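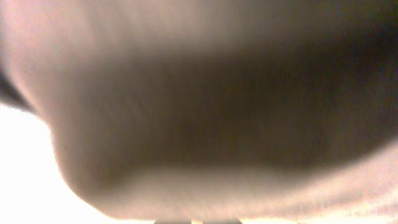
Wrist view, very close, fingertips at the bottom edge. Material not identified.

19 October 2021, folding station, Sidthorpe sorting hall

Second month with the arms on the returns table. Writing down where we are, so that Kirsty Halliday can read it before she makes the new shift plan for Toslow.

The numbers first. In September the hall took in 3850 pieces. The arms handled 243 of them from start to finish without help. The rest went by hand as before. On paper this looks small, but the 243 are nearly all trousers, and trousers are what people complain about most because of the weight and the reaching.

Settings today: grip force lowered one step on both sides, wrist speed unchanged. Pellex sent the new cloth profile and I loaded it before the first run. The old profile is saved under the name "symonenko", after the line where we tested it first. Please do not delete it. 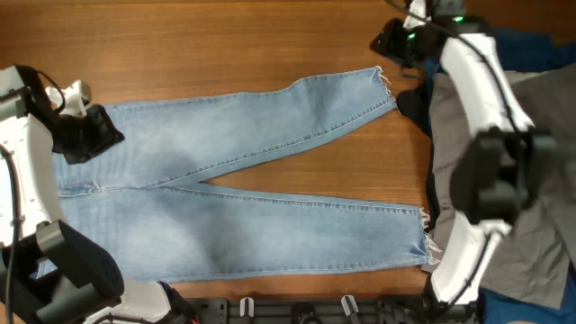 Jeans flat on the table, waistband left, gray shirt under the right arm.

Frayed hems are still my open question. The profile looks for a straight edge at the end of the leg and loose threads do not give one. I set the search distance to 300 mm and will compare tomorrow with the old value. Ruby-Lee Kerslake thinks we should start from the waistband always and forget the hems. I think she is right for jeans, but I am not sure for thin work trousers.

About the people. There are 9 of us on the table in two shifts. Before, everybody folded and everybody checked. Now one person per shift stays with the arms, lays out the garment and presses confirm, and the others have more time for stains and broken zippers. Two colleagues told me they like it. One told me the waiting makes her more tired than the folding did, and I want this to be written somewhere. We should change the person at the arms every hour, now it is half a shift.

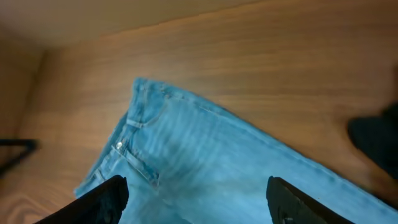
Also the pay sheet still counts folded pieces per person. It does not know what to do with a piece folded by the arms, so whoever stands there gets a low count. Kirsty, this must be corrected before the end of the month, or no one will take the place.

To do:
compare hem search, old and new value
ask Pellex if the profile can skip the hem step
hourly change, try it for one week
order finger pads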